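How to Fold a Plaid Shirt So the Lines Stay Straight

Print this page | E-mail this page

Plaid is my favorite thing to fold. I know that's an odd thing to be excited about, but a plain shirt gives you nothing to go by, and a plaid one is practically covered in guidelines! Once you learn to read them you can fold a whole stack the same size without a board or a ruler. This works for shirts, scarves, napkins, pajama pants and blankets.

What you need: a flat surface wider than the fabric, clean hands, and good light. I use the end of the dining table with a towel over it.

1. Shake it out. Hold the cloth by two corners (or the shoulder seams, for a shirt) and give it one good snap. Twill especially likes to hang on to old creases.

2. Lay it face down and smooth from the middle outward with flat palms. Button a shirt at the collar, the middle and the bottom first.

3. Find your guide stripe. Pick one strong vertical stripe on each side, the same distance from the center. On a scarf or napkin, use the widest band you can find.

4. Fold each side in along its guide stripe. Now look across - the horizontal stripes on the flap should sit right on top of the ones underneath. If they climb uphill, open it up and try again. Gönül Başaran, who taught me this, calls it "parking between the lines."

5. Lay the sleeves straight down over the back, then bring the hem up in thirds. Flip it over and admire it!

If you get a diagonal

Sooner or later a stripe will run off at a slant, and it nearly always starts with one small pinch.

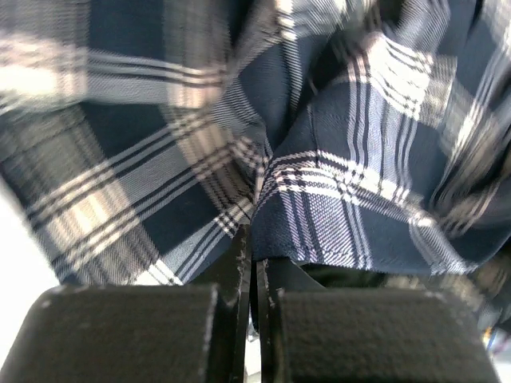

Don't try to pat a slant flat, you'll only press it in. Pick the cloth up again, let it hang for a second, and slide your fingers down both edges until you reach the corners. Then lay it back down starting from the top. Dark plaids hide their wrinkles, so run a hand over the navy or black squares and feel for ridges.

Heavy flannel is happier folded in half than in thirds. For blankets, get a second person and walk the corners together, matching stripe to stripe - it goes so fast, and it's fun.

I did my whole closet this way in June, 11 shirts and a very large picnic blanket, and the shelf still looks great.

Related how-tos
Folding fitted sheets without a fight
Rolling or folding: which suits your drawers?
How to store scarves on one hanger
Ironing twill on the right side and the wrong side
Getting creases out of flannel with steam

Print this page | E-mail this page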